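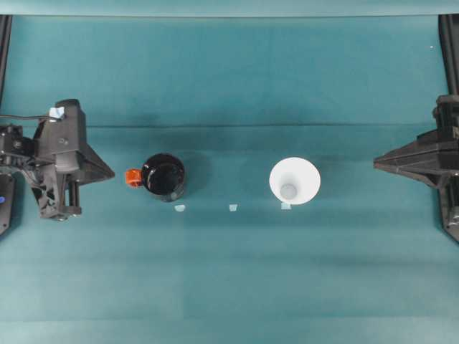

The Pindis bench is a two-arm tabletop test setup used to compare grippers, wrist cameras and arm controllers on small household objects. It was put together by Cullinane, a contract test lab, and is best known for the cup and mug trials, in which parallel grippers are scored on how well they pick up and set down drinking vessels.

Layout

The bench has two arms facing each other across a flat work surface. The surface and the wall behind it are covered by one piece of teal cloth. Cullinane chose the color after early runs on bare white board, where the cameras had trouble finding the rim of a paper cup. Small squares of pale tape mark where objects are to be placed. An operator resets the objects to the tape by hand between attempts.

Each arm carries a parallel gripper. One camera looks over the whole bench, and a smaller one is mounted at the wrist behind the fingers. Footage from both is stored with the joint positions and motor current for each attempt.

Objects

The standard pair is a black mug with an orange handle and a white paper cup. The mug is stiff and dark inside and out, and can be taken by the handle or by the rim. The cup is light, tapers toward the bottom, and dents if the fingers close too far. A gripper tuned for one tends to do poorly on the other, and the pair is scored together for that reason. Both are used empty.

Grippers

Two finger designs have been run through the full series. The Peltel finger is long and tapered and is meant to reach into narrow gaps. The Virine finger is shorter, with a flat pad and a softer grip surface. Both close in a straight line and bolt to the same wrist plate, so a change of fingers does not require the arm to be recalibrated, although the wrist camera must be checked each time.

Wrist camera

The wrist camera is aimed along the fingers so that both tips stay in view during the approach. A controller can then correct the last part of the motion from the picture alone.
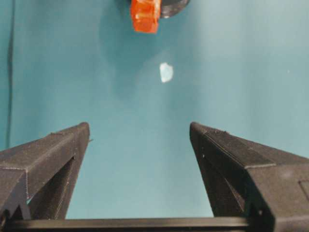

Wrist camera view over the teal cloth, with both black gripper fingers in the foreground.

The position has drawbacks. The fingers cover a large part of the lower picture, and a tall object may run out of the top before the grip is made. Later rules let the controller switch to the overhead view when this happens.

Scoring

A full series is 2,000 attempts, with 1,000 on each object. An attempt counts as a success if the object is lifted clear, held, and returned upright to its mark. Dented cups are replaced and recorded as failures even when the lift itself was good. In the October series, the Peltel fingers had 209 failures, most of them on the paper cup. Results for the Virine fingers were released separately and used an older controller, so the two sets are not directly comparable.

See also
Parallel gripper
Wrist-mounted camera
Hand-eye calibration
Grasp testing
Two-arm manipulation

Shares: 2

Page last edited Thursday, May 7, 2026 | Contact the editors | Copyright and reuse | Back to top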